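The Case for a Slower Answer

Public bodies and private employers are now asked, with some regularity, whether machines are ready to take over ordinary chores. The question arrives in budget meetings, in care homes, and in the back rooms of small factories where parts are still sorted by hand. It deserves a careful reply. Those who answer it have too often relied on short films and trade show floors, where the task has been chosen to suit the machine.

The position taken in this essay is that general household and shop-floor work remains beyond what can be purchased and relied upon today. Much has been achieved in the past decade, and further progress should be expected. Yet an institution that plans its staffing on the assumption of a capable domestic robot is planning on something it has not tested.

Consider what a chore is. To tidy a room, a person must decide what belongs where, notice what is fragile, pick up things of no fixed shape, and set them down without disturbing their neighbors. Few of these steps are written down anywhere. A new employee at a packing bench is shown the work in a morning and corrected for a week, and after that the supervisor turns to other matters. A machine at the same bench must be given, by one method or another, nearly everything the employee brought through the door.

It is for this reason that so much serious work in the field concerns very small tasks. An object is to be placed in a container. The object is round and may roll. The container is light and may shift when touched. The fingers must close firmly enough to lift and gently enough not to crush, and they must open again in the right place.
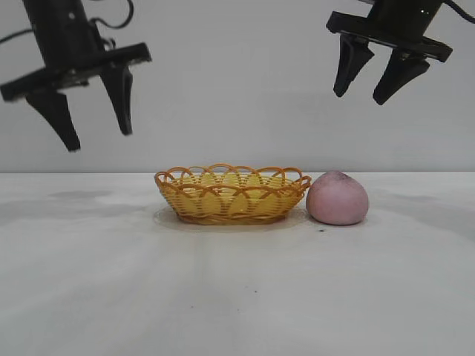 Thabiso Cele

A shallow woven basket and a round pink object beside it, with two open grippers over a white table, make up a modest set of materials. A child of four would require no instruction in what might be done with them. For the engineer, each item raises questions of its own. The rim of the basket is a row of loops, and a narrow fingertip could enter one of them as easily as it could take hold of the edge. The round object offers no handle and no flat side. The two arms must also keep clear of each other while sharing a work area that is not large.

None of this is offered in disparagement. A bare table is the proper place to begin, and those who begin there are generally more candid than those who begin with a furnished kitchen. The difficulty lies in how the results are carried from the table to the public. A success rate measured under even light, with one basket and one object, describes that arrangement. It does not describe a laundry room at the end of a working day.

The experience at Stirley is instructive. The firm operates 24 packing stations and in April of last year set aside two of them for a trial of paired arms supplied by Juhász. The trial plan allowed seven weeks. The arms handled boxed goods acceptably. When the line changed to soft and irregular items, an operator had to remain beside each station, and the operator's time was charged to the trial as it should have been. Management chose to keep the arms on boxed goods and to return the second station to its staff. This was a sound decision, reached by people who had measured the right thing.

A residential care provider in Flulldale considered a similar purchase for its 50 rooms and declined it. The chores in question were the clearing of trays and the return of small belongings to their places. Staff observed that no two rooms were alike and that residents moved their belongings as they pleased, which is their right. To make the rooms suitable for a machine would have meant making them less suitable for the residents. An institution should be slow to accept such a bargain, whatever the savings claimed for it.

Three practices would improve the present discussion. Suppliers should state how often a person stepped in during a demonstration, and for how long. Buyers should insist on trials with their own objects, including the worn and awkward ones. Those who fund research should pay for the dull repetition that reliable handling requires, and should not expect a striking film at the end of each grant. The Stasik trial guidelines already ask for the first of these, and the other two could be added to them at little cost.

There remains the matter of the people who do this work now. Cleaning, sorting, and packing are poorly paid in most places, in part because they are thought to be simple. The effort required to teach a machine to handle a basket suggests that they were never simple. Wage boards and employers may wish to take note of that finding while the engineering continues, and it should be possible to act on it well before any machine is ready for the work.

9 Feb 2022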